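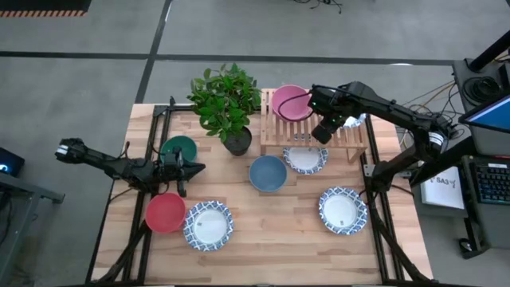 Figure 7.1 A tabletop made of light butcher-block strips, with a slatted wooden rack near its back edge.

Chapter 7
Wood as a Working Material

Learning goals
After reading this chapter, you should be able to:
explain why wood swells and shrinks
tell face grain, edge grain and end grain apart
describe how a glued panel is made
choose a suitable finish for a surface that touches food

Key terms
bound water, edge grain, end grain, free water, hardwood, heartwood, moisture content, sapwood, softwood

Chapters 5 and 6 dealt with metals and with clay. Both are shaped by people into whatever form is needed, and a well-made piece of either is much the same all the way through. Wood is different. It grew as part of a living tree, and it keeps the structure the tree gave it. A board is strong along its length and weak across it. It splits easily in one direction and hardly at all in another.

Most of the cells in a tree trunk are long, thin tubes that run up and down. When a trunk is sawn into boards, the tubes usually run the length of the board. This direction is called the grain. If you look at the cut end of a board you are looking into the open ends of the tubes, and this surface is called end grain. The wide surface of the board is the face, and the narrow one is the edge.

7.1 Water in wood

Freshly cut wood holds a great deal of water. Some of it sits in the hollow centers of the cells and is called free water. The rest is held inside the cell walls and is called bound water. Free water leaves first, and the board gets lighter but stays the same size. Once the bound water begins to leave, the cell walls draw closer together and the board shrinks.

Moisture content is the weight of the water in a piece of wood divided by the weight of the same piece when fully dry. It is given as a percentage. A sample that weighs 337 grams before drying and 298 grams after has lost 39 grams of water, so its moisture content was 13 percent.

Wood never stops trading water with the air. A door that closes easily in January may stick in July. Boards shrink very little along the grain and much more across it, so a wide board changes in width far more than in length. A wide board may also cup, with its edges rising above its center.

7.2 Why boards are glued up

One way to limit cupping is to cut wood into narrow strips and glue them side by side. Each strip still moves, but the movement of one partly offsets that of the next. Panels made this way are often called butcher block. They may be built with the edge grain facing up, which is common for worktops, or with the end grain facing up, which is common for heavy chopping blocks.

The Momton workshop, whose records are used in the case study on page 81, makes edge-grain worktops from short lengths left over from stair building. The strips are sorted by moisture content before gluing. Those that are too damp go back to the drying shed.

Before you read on
Find a wooden object at home or in your classroom. Look for the face, the edge and the end grain. Make a sketch and mark the direction of the grain with an arrow. Keep the sketch, as you will need it for Activity 7.3.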